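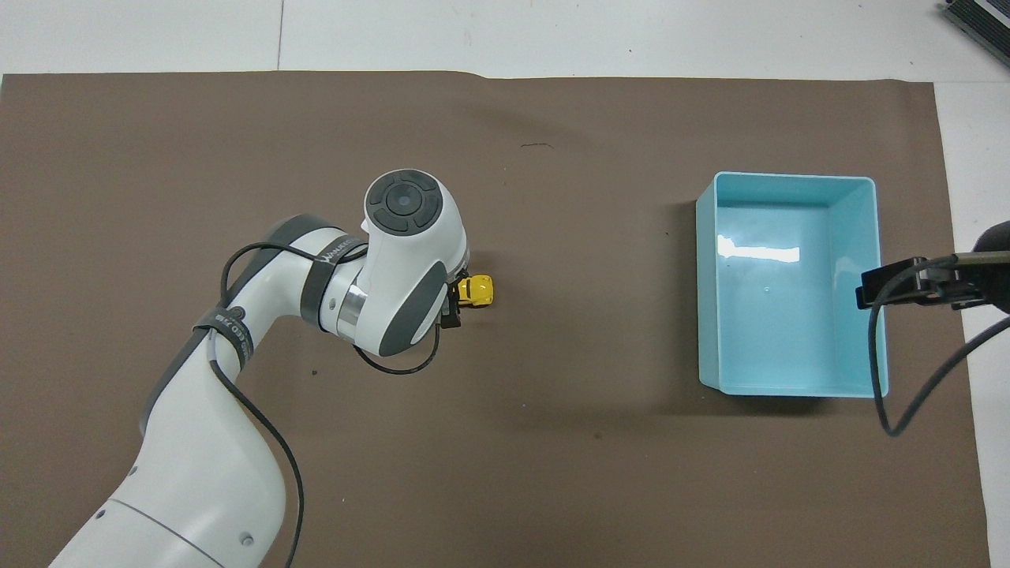
Toy Tidying for the Zandura Play Corner
Project report, spring term

My project started with a complaint. The play corner at Zandura has a shelf of small toys that end up all over the place by noon, and Umesh Pal (he supervised me, thanks Umesh!) asked if I could come up with a better way to sort and put them away. I said yes before I had seen the shelf. There were 211 toys on it.

Setup
I worked on a white table with brown paper laid over most of it. The paper was my favorite decision of the whole project, even though it wrinkles if you so much as look at it. Small toys show up nicely against brown, especially the yellow car, and I could scribble notes on it and throw it out at the end of the week. For the bin I picked a light blue plastic one, rectangular and open on top, and kept it on the right side of the paper. I tried a deeper tub first and hated it – you can't see what's at the bottom, so the kids just dump everything out again.

What I did
Every toy got a turn on the paper and then went to its bin. Cars were the easy group. Animals were a mess, because half of them belong to sets and the other half seem to have wandered in from somebody's house. In April I cut my 9 groups down to 5, and the sorting went a lot faster after that. By the end I had logged 1407 put-aways in my notebook, with a few pages I can barely read.

What I'd change
The bins need picture labels, and I ran out of time to make them. I'd also tape the paper down at the corners next time. Umesh thinks the blue bin is too wide for the shelf at Zandura and he may be right, it sticks out a little. I have measured it twice and gotten two different answers, so the shelf drawing in the appendix uses the bigger one.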